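About Fillis

Fillis is a family centre and toy library serving parents, carers and children from birth to the age of seven. It was founded by Liliana Piras and Viola Valentini, who had met at a baby group in Nosness and found that there was very little on offer locally once a child could walk. The first sessions were held in a borrowed hall with one rug and a box of dolls. The centre now has its own premises on Yeom Street and welcomes more than 300 families a year.

Our work rests on a simple belief: young children learn most when an adult they love has time to play with them. Sessions are therefore planned for the grown-up and the child together. Parents are asked to stay, to sit on the floor where they are able to, and to let the child choose what comes next. Pretend play has a large place in the week. There is a hairdresser's corner, a post office, a kitchen and a small shop, and the themes change each half-term.

The toy library is open to all registered families. Members may borrow two items at a time for up to three weeks, and each item is cleaned and checked on its return. The collection includes dolls, puzzles, dressing-up clothes, musical instruments and a good range of books in several languages.
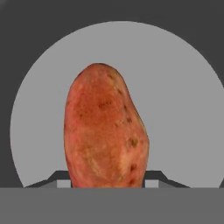 Fillis also runs a course for new parents, known as the Wernier programme after the house in which it was first taught. It covers sleep, feeding, sibling jealousy and the return to work, and is led by Gerardo Rinaldi, a former health visitor. Groups are kept small. Places for the January intake are normally released in the autumn, and those on the waiting list are contacted first.

The centre employs a staff of 17, all of whom hold a current paediatric first aid certificate. Nazareno Parisi is head of sessions and is responsible for safeguarding. Thomas Colombo manages the toy library and deals with membership enquiries. Liliana Piras remains director.

Fillis is funded by membership fees, course fees and private donations. Reduced rates are available on request, and all such requests are treated in confidence. Families who wish to visit before joining are welcome at any morning session during term time. Doors open at 9.30 am, and pushchairs may be left in the covered porch.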